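Platform notes: Parska runner migration, stage two

Stage two of the move from the old build hosts to Parska finished on 9 September 2021. All services owned by the Voltside group now build and release through Parska runners. The Porby repositories are still on the old hosts and are scheduled for November.

The main change for developers is in how jobs are picked up. The old hosts polled the queue at a fixed interval and took whatever was at the front. Parska runners register with a label set and accept only the jobs that match every label. A job with no labels goes to the general pool. A job with a label that no runner carries will sit in the queue until it times out, and the log will show only "waiting for runner". Simone Fagundes has added a check to the config linter that catches unknown labels at commit time. Please update the linter before editing any pipeline file.

Runners connect outbound to the coordinator on port 443, so no inbound firewall rules are needed. The local health endpoint listens on port 3000 and is bound to localhost. Two teams had test servers using the same port and saw their integration jobs fail at startup with an "address in use" error. The health port can be changed in the runner config file, but a restart is required before the new value is read.
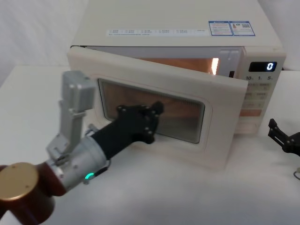 Build artifacts are now kept for the last 2000 builds per pool, after which the oldest are removed. Release artifacts are exempt if they carry the release tag. Babak Rashti compared the artifact index before and after the copy and found 1356 entries with no matching file on disk. These all date from the storage move two years ago and have been dropped from the index. If a rollback target is missing from the list, rebuild it from the tag.

Rollback itself works as before, with one difference. The deploy step now writes the previous version to the release record before it stops the service. In the old scripts this happened afterward, and a failed stop left the record empty. Services with a custom stop hook should return a nonzero exit code on failure. Three of them currently return zero in all cases, and Érica Brito has opened tickets with the owners.

Known issues: cache restore is slow on the first job after a runner restart, and the Pfeiffer dashboard shows canceled jobs as failed. A fix for the second is in review.

Questions about labels or pool sizes go to Amber Yeoman.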